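July, bench notes, meal replacement sachet trial

Started 8.10 am. Omar had already set out the scales and the blood pressure cuff in the small room. Group B came through first. One no-show, rebooked for the afternoon.

Weigh-in followed the same routine as last month: shoes off, pockets emptied, two readings, third only if the first two differ by more than 0.2 kg. The left scale drifted again after the first hour. I re-zeroed it with the 2 kg check weight and it held until lunch. Tin-yau thinks it's the floor under that corner. Swap it with the hallway scale before the next session and see if the drift moves with it.

Sachets: everyone in B is on the Lelline oat base at 800 kcal a day plus vegetables from the free list. Diaries came back in fair shape. The usual gap is weekends, where people write "same as yesterday" and leave the drinks out. Siiri has redone the diary page with a separate line for drinks and one for "tastes while cooking". Print for all 31 participants, not just the new ones.
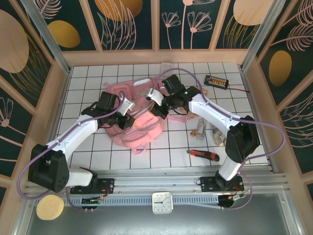
Both arms at the pink backpack, tiled surface.

Taste panel at 11. Three versions of the Brellitz vanilla, coded by colour. Green was marked down for grittiness by nearly everyone, including me. Yellow did best on flavour but leaves a film on the teeth. Danica wants the thickener cut by a quarter and the mixing water warmer, 40 degrees instead of tap cold. I'd do one change at a time. We agreed on the water first.

Spilled most of a jug of the yellow making up the second round, so the last few tasters had smaller serves. Flagged on their sheets.

Diary entry check: one day in the file came up as 3,153 kcal against a week of otherwise ordinary numbers. Went back to the paper copy. It's a birthday dinner, written down course by course, so the figure stands. Left it in and added a note. Bohdan wanted to treat it as an outlier. I'd sooner keep an honest day than discourage people from writing them down.

Complaints this round: constipation (several), feeling cold in the evenings, bored with vanilla. Fibre advice sheet goes out with the next box. Dietitian to phone anyone who ticked "dizzy", today if possible.

Afternoon rebooking turned up at 2.30, all readings done. Cuff size needed changing, and the large cuff was in the wrong drawer. Now labelled.

To do:
Swap the scales.
Order more vanilla base from Olari, and ask whether they can do a savoury one.
Warm water batch, yellow code, same tasters if we can get them.
Omar to enter waist measurements. I haven't touched those.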